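Chapter 2
Who Packs the Fruit?

I spent nine years behind the counter at Gamden, so when Halvard Viklund told me an arm would be picking our produce orders, I laughed. Then I watched my own shifts change!

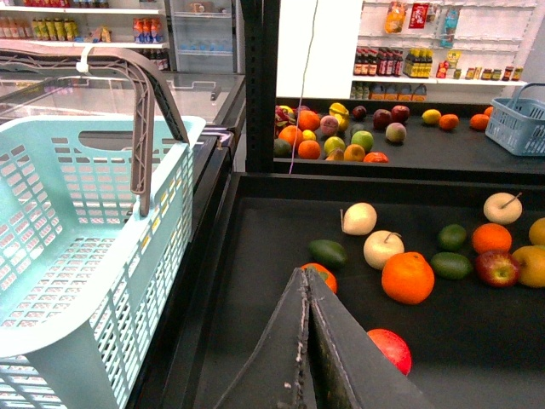
My old job was mostly walking and grabbing. Now I check orders, talk to shoppers and fix mix-ups (there are plenty). Is that a better job? Jonatan, my coworker, says no, and we'll start with his side of it.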